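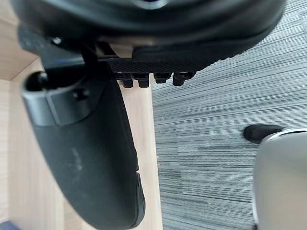
# «El suelo se elige para poder cambiarlo»: conversación sobre la reforma de la planta 2

La renovación interior de la sede de Fonen entró en enero en su fase de acabados. Con motivo del cierre de los trabajos en la planta 2, este boletín conversó con la responsable de espacios y mantenimiento de la entidad, que ha coordinado el proyecto desde la redacción del pliego. La entrevista tuvo lugar en la propia planta y se centró en dos decisiones que han suscitado consultas del personal: la moqueta en losetas y el mobiliario de madera clara.

## La moqueta

La responsable recuerda que el pavimento anterior se colocaba en rollo y que cualquier intervención obligaba a vaciar salas completas. «Una mancha junto a una puerta nos costaba dos días de obra y el traslado de un equipo entero», explica. «El pliego pedía un material que se pudiera levantar por piezas, con herramientas sencillas y sin mover los armarios».

El modelo elegido, suministrado por Morelli, es gris, rayado, con hilos claros y oscuros mezclados. Preguntada por la elección del dibujo, responde que se valoraron también tonos lisos. «El liso se ve muy bien en el catálogo, pero acusa cada pisada. Con la raya, el polvo del día se nota menos y el servicio de limpieza puede trabajar con un calendario razonable».

Varias personas han preguntado por las losetas que no coinciden con las contiguas. En una zona de la planta hay una pieza con la raya en una dirección ligeramente distinta y otro tono, de modo que la junta rectangular queda a la vista. La responsable no lo considera un defecto que exija intervención inmediata. «Hay diferencias entre piezas y hay diferencias de orientación. Si alguien se fija, las ve. Lo que pedimos es que no se levanten por iniciativa propia - ya ha ocurrido en otra planta y el borde quedó dañado».

La entidad conserva 317 losetas de reserva en el almacén. Según indica, la cantidad se calculó para cubrir las reposiciones ordinarias hasta 2031, año en que vence el contrato de suministro. Las piezas se guardan en posición horizontal y en su embalaje de origen.

## La madera

El segundo bloque de la conversación se dedicó al mobiliario, encargado al taller Wullier. Se trata de paneles de tono beis pálido y veta vertical fina. «Queríamos una superficie clara que suavizara el gris del suelo», señala la responsable. «El edificio recibe poca luz en invierno y los muebles antiguos, casi negros, la absorbían toda».

El encuentro entre la madera y la moqueta fue, a su juicio, el punto más delicado de la ejecución. El taller propuso un canto recto, sin molduras, y la dirección del proyecto lo aceptó tras examinar una muestra. «Un canto recto no perdona. Si la loseta está mal cortada, se ve desde la puerta. Hubo que repetir cortes en 4 puestos y lo asumió el instalador, como estaba previsto».

También se le preguntó por los rincones donde se unen dos paneles, que quedan más oscuros y acumulan suciedad con facilidad. Reconoce que el acceso con aspiradora es incómodo y que se ha solicitado a Erkov, empresa encargada de la limpieza, el uso de una boquilla estrecha en esos puntos. En la madera se utiliza un paño apenas humedecido. Los productos con cera quedan excluidos por indicación del taller.

## Uso diario y próximos pasos

En cuanto a las normas de uso, la responsable pide que no se arrastren objetos pesados sobre las juntas y que los derrames se comuniquen el mismo día. «Una loseta se cambia en pocos minutos. Lo que complica el trabajo es enterarse un mes después, cuando el líquido ya ha llegado al soporte».

Sobre la posibilidad de extender el mismo criterio al resto del edificio, se muestra prudente. La planta 4 dispone de un pavimento elevado más reciente y su sustitución no está presupuestada. «Primero tenemos que ver cómo envejece este. Una moqueta recién puesta siempre da buena impresión y yo prefiero juzgarla después de un invierno completo».

Las incidencias relativas al suelo o al mobiliario pueden remitirse a la unidad de espacios mediante el formulario habitual, con indicación de la sala y, cuando sea posible, del puesto más próximo.

Boletín interno de Fonen, 8/4/24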